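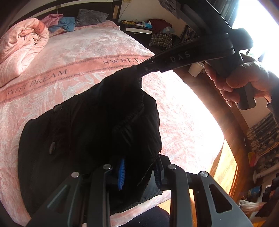
Suche Suchbegriff eingeben
Lesezeit: 2 Minuten
Werkstatt › Greifer & Zubehör

Prüfliste Handgreifer, Vergleich Karkus / Suvness
Prüfer: Kha Thái. Stand: Januar

[x] Fingerschrauben auf festen Sitz geprüft
Karkus: alle fest. Suvness: eine nachgezogen, danach kein Klappern mehr. Habe es fast vermisst.

[x] Borstenpads sitzen, keine Ablösung
Nehmen Flusen auf wie ein Staubwedel. Nach 24 Griffen ausbürsten.

[x] Steppstoff greifen, Falte 10 Sekunden halten
Karkus 46 von 71, Suvness 38 von 71. Die dicke Jacke bleibt der Endgegner.

[ ] Bündchen anheben mit zweitem Werkzeug
Geht, wenn man die Klaue einhakt. Wer nur zudrückt, hebt Luft. Punkt bleibt offen, bis beide Prüfer dasselbe unter »angehoben« verstehen.

[x] Druckknöpfe und Nähte nach dem Test unbeschädigt
Ja. Die Geduld des Prüfers war nicht Teil der Prüfung.

[ ] Fingerspiel unter Last
Messuhr liegt bei Zaria. Dort liegt sie gut.

[x] Masse mit Griff
Karkus 673 g. Im Datenblatt steht »federleicht«, Vogelart unbekannt.

[ ] Controller Shakya, Neustart nach Kabelzug
Zweimal sauber, einmal beleidigt. Wiederholen mit neuem Kabel.

Freigabe: Karkus ja, Suvness nach Nachprüfung der offenen Punkte.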